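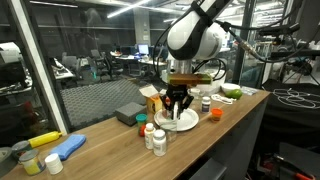
Oritz Long Counter, Wood Grain

I've been selling kitchen counters out of the Flondport shop for 6 years now, and the Oritz is the one I ended up putting in my own house. I wanted one long run where everything could just land — plates, fruit, the vitamin bottles, whatever box came in the mail — and still leave me a spot to make a sandwich. My old counter was so short that the toaster lived on a chair!

The top has a wood-grain look that hides crumbs way better than the plain white one I had before (maybe too well, so run your hand over it before company comes). White dishes look great on it. I keep a folded cloth down at one end and wipe the whole thing after supper with warm water and a drop of dish soap. Please skip the scrubby pads. I used one on the floor sample in June and you can still find the spot if you catch it in the right light.

What you get: the top, two end caps, the wall brackets and a bag of screws with a few spares. Legs are extra. If you already own Calloway base cabinets, the Oritz sits right on them with no trimming. For other brands, measure front to back first and send me the numbers, I'm happy to check.

Putting it up took me and my brother-in-law an afternoon, and a good chunk of that was hunting for studs. You'll want a second person. It's long and it's awkward around corners, and our stairwell has a ding in it now.

It ships flat in one carton from the Clekia warehouse. Price is $400 for the top, and you have 30 days to send it back if the color isn't right in your kitchen. Samples are free, so ask for one! The grain reads warmer under yellow bulbs than it does by a window, and I'd leave the sample out overnight and look at it again at breakfast.

Back in stock as of 11 December 2024. The darker finish is still on order.

Care sheet and bracket drawings are in the downloads tab.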